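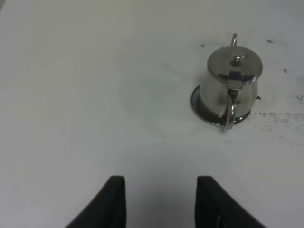 Steel pot or china for a café table? (and a grumble about drips)

Search the forum Enter keywords Go Advanced

Posted Wednesday, May 29, 2024 by marmaladehat

Evening all. Long-time reader, very occasional poster. I'm taking over the tea side of a small café in Urndale at the end of the summer (twelve seats if everyone breathes in) and I'm stuck on what to serve it in. The previous lot used little stainless steel pots with the hinged lid and the knob on top, you know the ones, every motorway services in the land had them when I was a kid. I've inherited a cupboardful. They're shiny and they stack badly and I have a soft spot for them.

My other half says they dribble, they burn your fingers and they make the place look like a hospital canteen. He wants china. I've had a price from Grewal for plain white china pots and it comes to just over £400 for what we'd need, with spares. That's a lot of scones.

So – keep the steel or bite the bullet?

brewster_lane
China. Every time. I ran a tearoom for years and the only complaints I ever had about the tea itself were really complaints about the metal pots. Handle gets hot, customer grabs it with a napkin, napkin slips, tea in the saucer. You'll spend the £400 on paper napkins otherwise.

pigeonpost
Can't agree with that. I've worked with both and china chips. It chips in the sink, it chips on the shelf, it chips if you look at it in a funny way. We lost so many lids the first December that we were serving pots with saucers on top. Steel you can drop down the cellar steps and it'll come up with a dent and carry on.

brewster_lane
You can buy spare lids.

pigeonpost
You can buy spare lids if they still make that pot, and in my experience they stop making it the week after you order.

marmaladehat
Ha, this is exactly the conversation in my kitchen. What about the heat though? I always thought metal would keep it hotter but he swears it goes cold quicker.

oddsock65
Depends if you warm it first. Thin single-wall steel loses heat fast, so swill it out with boiling water before the tea goes in and you get a decent second cup. Same goes for china to be fair, a cold china pot straight off the shelf is dreadful. The thing that makes more difference than either is the water. We had an Illon boiler that was set too low for months and I blamed the tea, the pots, the milk and the weather before I thought to check it.

tanninqueen
Seconding oddsock about the water. Also what tea are you using? If it's bags, use two in a two-cup pot and don't let anyone talk you down to one. If it's leaf you want something with a basket, and those small steel ones are a pain to get one into.

marmaladehat
Bags for now, leaf if we make it through the first winter. Boiler is a Grandix, came with the lease, makes a noise like a goose.

tanninqueen
They all do that. Descale it before you open and then every fortnight if your water's as hard as ours. White vinegar is fine but rinse it more times than you think or the first customers get chips-flavoured Assam.

brewster_lane
Please don't put vinegar in a commercial boiler. Use the proper descaler and read the booklet.

tanninqueen
Been doing it nine years!

fernandflour
Can I put in a word for doing both? We use steel for milk and hot water and china for the tea. Customers like having the extra hot water, it saves you running back and forth, and you need half as many china pots. On drips – pour quicker. People pour from those little pots as if they're defusing something, and a slow pour runs straight back down the outside.

pigeonpost
I could live with both. Grudgingly.

marmaladehat
Oh I like that, fernandflour. It gets me out of an argument as well, because he gets his china and I keep my cupboard. Going to ask Grewal to requote for half and see if they'll throw in some lids. Will report back once I've tried the fast pour, over the sink first.

oddsock65
Warm the pots!

Contact us | Copyright the forum and its posters | Back to top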